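Spannbettlaken glatt aufziehen, auch wenn das Bett an der Wand steht

Kurzanleitung, weil ich das jetzt zum dritten Mal per Mail erklärt habe. Geht mit jedem Spannbettlaken, bei uns ist es salbeigrün. 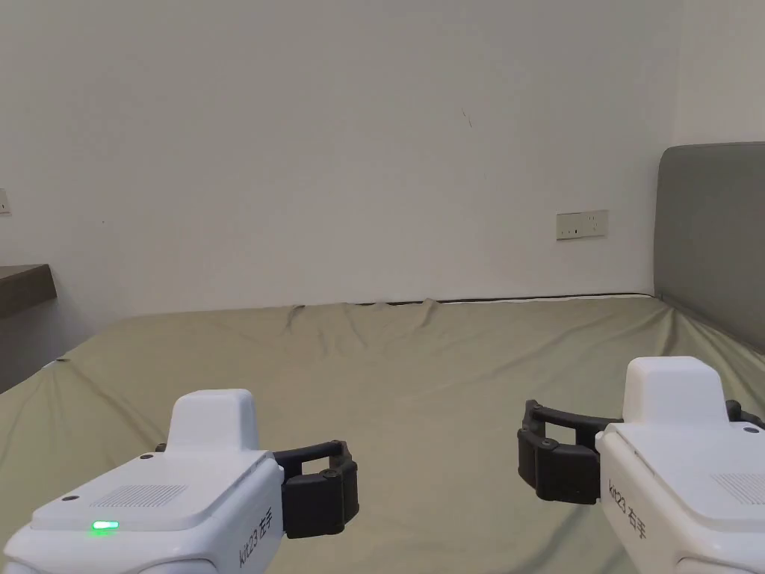

Was man braucht

Spannbettlaken in der richtigen Größe (Steghöhe beachten, steht auf der Packung)
Optional 3 Laken-Spanner mit Clips
Sprühflasche mit Wasser
Zehn Minuten, beim ersten Mal eher fünfzehn

Schritt 1: Bett vorziehen

Eine Handbreit reicht. Wer Filzgleiter drunter hat, schafft das allein. Bei Teppich lieber zu zweit, sonst verzieht sich der Rahmen. Geht gar nicht? Dann Matratze vorne anheben und ein Stück zur Zimmerseite rausziehen, halber Weg genügt.

Schritt 2: Ecken finden

Laken auf dem Bett ausbreiten, Naht nach unten. Das Etikett sitzt meistens an einer Ecke am Fußende, aber nicht bei allen Herstellern. Mein Jisovard hat es seitlich, das Ebihara vom Gästebett gar keins mehr (rausgeschnitten, kratzt). Im Zweifel: lange Seite suchen, Ecken gegeneinander halten.

Schritt 3: Hintere Ecken zuerst

Wichtigster Punkt überhaupt. Immer an der Wand anfangen. Ecke komplett über die Matratze stülpen, Gummi ganz drunterschieben, mindestens eine Handlänge. Dann die zweite Wandecke. Die meisten fangen vorne an und kommen hinten nicht mehr hin, dann liegt da der ganze überschüssige Stoff und wirft Falten, genau an der Kante zur Wand.

Schritt 4: Diagonal weiter

Von der Wandecke am Kopfende schräg rüber zur vorderen Ecke am Fußende. Ziehen, drüberstülpen. Danach die letzte Ecke. Die ist immer die strammste. Matratze dafür mit dem Unterarm leicht anheben, nicht am Stoff reissen, sonst geht irgendwann die Naht auf.

Schritt 5: Ausstreichen

Mit beiden flachen Händen von der Mitte nach außen. Erst Richtung Wand, dann nach vorn, dann Kopf und Fuß. Den Überstand unter die Matratze schieben. Schräge Rillen quer über der Mitte heißt: eine Ecke sitzt verdreht. Nochmal ab, Naht genau auf die Matratzenkante legen, wieder drauf. Bringt mehr als ewig streichen.

Schritt 6: Restfalten

Kleine Knitter von der Wäsche: leicht einsprühen, glattstreichen, trocknen lassen. Decke so lange weglassen. Bügeln mach ich nicht. Sobia Butt bügelt nur den Streifen, der oben sichtbar bleibt, geht auch.

Schritt 7: Bett zurückschieben

Langsam, und vorher noch mal schauen ob der Stoff hinten wirklich drunter ist. Wenn nicht, schiebt die Wand ihn beim Zurückschieben wieder hoch und man hat die weichen Falten am Rand. Die gehen ohne Vorziehen kaum noch weg.

Häufige Probleme

Laken rutscht nachts hoch: Steg zu niedrig oder Gummi ausgeleiert. Spanner quer unter der Matratze hilft, einer am Kopfende, einer Mitte, einer Fuß.

Laken zu weit: Kommt vor bei Größen wie 90 bis 100. An der Wandseite einen Knick einschlagen und drunterklemmen. Sieht keiner.

Laken zu eng nach dem Waschen: Feucht aufziehen probieren. Jersey gibt nach, Baumwollsatin eher nicht. Und nächstes mal nicht heißer waschen als auf dem Etikett steht.

Topper verschiebt sich: Topper extra beziehen, eigenes Laken mit niedrigem Steg. Ein Laken über beides hält bei mir keine Woche. Luuk Schouten schwört auf eine Antirutschmatte dazwischen, hab ich noch nicht getestet.

Waschen und Weglegen

Allein oder mit wenig anderem in die Trommel, sonst wickelt sich alles in die Ecken. Vorher auf links. Nach dem Schleudern sofort raus und kräftig ausschlagen. Beim Falten die Ecken ineinanderstecken, dann dritteln. Falttechnik kommt als eigene Anleitung, voraussichtlich im Februar.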